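Surachet Yimyam
17 February 2020

A small thread about water, a glass beaker and a shiny table. I promised it in October to the people of the Stellerby home science group and I am slow with promises.

My subject is how to stir a little water in a small beaker and keep the table nice. It sounds too simple for a thread. But I have ruined one table already, so I have some experience.

First the table. I like very much a reddish-brown surface with strong grain, the kind where orange and dark brown run together like tea with milk. In a glossy finish it is beautiful and it shows everything. Every drop, every finger. 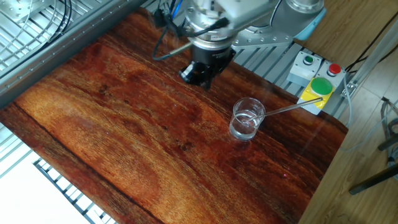
On a dull surface you can forget a drop until evening. On a glossy one you see it at once, if you lower your head to the level of the table and look toward the lamp. I do this before I leave any room now. My wife thinks I am talking to the furniture.

Second, the amount of water. Please do not fill the beaker. Half is enough for salt, for sugar, for food color, for almost all what children want to try. When the water stands low, the glass wall above it works like a fence.

Third, the rod. It must be longer than the beaker is tall, this everybody knows. What I learned later is that it should not be too heavy. A heavy rod in a small light glass, leaning on the rim, can pull the whole thing over when you take your hand away.

So I test it. I put in the water, I lean the rod, I let go slowly with my hand still near. If the foot of the glass lifts even a little, I look for a thinner rod.
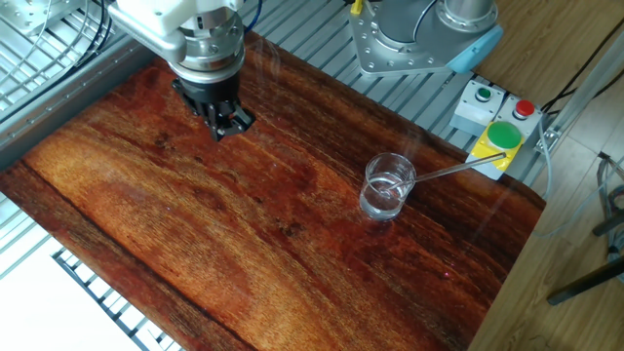 Randa Tarawneh asks whether it is not better to take the rod out each time and lay it on a saucer, the way one does with a teaspoon.

Good question, Randa. With a saucer you carry the wet rod over the table, and on the way it drips. I leave it in the glass until I finish, and then I bring the saucer close to the glass, with the edge touching. If your beaker is very light, your way is safer.

Fourth, how to stir. Most people make big circles and hit the wall, cling cling cling. The sound is nice, but the rim of thin glass does not like it. Hold the rod near the upper end, keep the tip a little above the bottom, and make small circles in the middle. The water will do the big circles by itself.

When you see a small hollow in the middle of the water, it is fast enough. Pichit Sangkhawat stirs until the hollow touches the bottom and then he wipes the table. Every time!

By the way, look from the side at the place where the rod enters the water. It seems broken there and continues a little to one side. I showed it to my nephew and he forgot about the salt completely. We spent the rest of the hour with pencils and spoons.

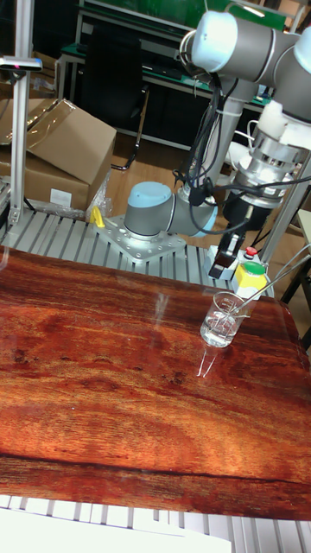
Beaker with water and a thin rod, on the glossy tabletop.

Fifth, moving the glass. Take the rod out first. I say it again for my brother: first the rod. Then lift straight up, wait a moment, and only after this go sideways. If you push the glass over a glossy surface it goes easily, easily, and then it stops suddenly and the water does not stop.

I hold a small beaker from above, near the rim, when there is only water in it. For anything warm I wait. For anything you will drink, of course use a clean drinking glass and do not touch the rim.
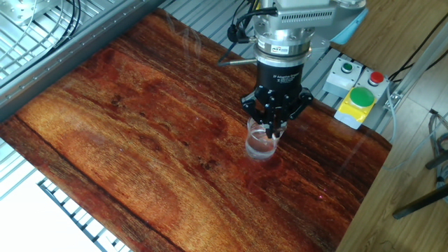
Sixth, put it down as if the table is asleep. Bottom flat, no corner first. A foot of glass that lands on its edge makes a mark like a small moon, and polish does not remove it. I have 2 such moons on the old table in Skeltutstead, both from the same week.

About the white rings. If you find one, dry the place with a soft cloth and leave it alone for 48 hours before you try any product. Some of my rings went away in this time. One did not, and a plant is standing on it.

Jintana Petchrat wrote to me privately about cork mats. Yes, they are fine. I only do not use them for stirring, my beaker feels less steady on cork than on the bare table. Maybe my mats are cheap.

Next time I want to write about salt crystals on a thread, if I find where I put the thread.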